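### 4.2 What People Leave on the Table

I should admit up front that I started this part of the study because of my own kitchen. I cook a lot, I own more measuring cups than any one person needs, and I can never find the one I want. So when Lingyun Lei and I were planning the Esthorpe interviews, I pushed for a block of questions on small plastic kitchen things, the stuff that drifts out of drawers and settles on whatever flat surface is closest. Lingyun thought it would be dull. We ended up with 968 separate notes on it, more than on any other topic in the survey!

The first thing we noticed is that color does most of the work. We had expected people to talk about sizes, and we had even printed a little card with cup and spoon volumes so everyone would use the same words. Hardly anyone picked up the card. They said "the yellow one" or "my green one," and they said it quickly, without looking. One woman had cooked with the same set for years and could tell us what she used each color for (rice, flour, the dog's dinner) but had to turn the cups over to read the volumes. Zheng's earlier study of shared kitchens reports something close to this for mugs, and I suspect it holds for any set where the pieces have more or less the same shape.

The second thing is that sets come apart. A new set arrives nested or clipped on a ring, and in most of the homes we visited the ring was gone. Once that happens the cups stop living together. They get set down singly, with the handles pointing every which way, and they start to mix with objects that have nothing to do with measuring. We began calling this a loose layout, as opposed to a nested one, and I'll use both terms from here on. Figure 7 shows a loose layout on a dark gray surface: a yellow cup toward the back, a lime-green one lower down with its handle pointing straight toward the bottom edge of the table, and a clear tray off to the left.
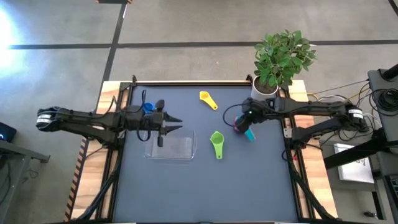
#### 4.2.1 Trays, and why we kept asking about them

Clear trays deserve their own few paragraphs, mostly because people disagreed about them so strongly. In the Hutavov coding scheme, which we borrowed with small changes, a tray counts as storage. That was fine on paper. In the interviews, though, plenty of people treated a tray as one more thing to put away, and a see-through one as the worst of the lot, easy to miss on a counter and easy to stack something on top of by accident.

We split the code in 2 after the pilot in May. A tray is now "holding" if anything is in it at the time of the visit and "resting" if it is empty. The tray in Figure 7 would go down as resting, with the gray of the surface showing through the bottom. I like this version better, though it does mean the pilot sheets had to be gone through again by hand, and I did that over a very long weekend with a lot of tea.

Of the 968 notes, 660 mention color somewhere, and the rest lean on place ("by the stove," "next to the plant") or on who used the thing last. The place words are the ones I want to look at next. Section 4.3 takes them up room by room, starting with windowsills.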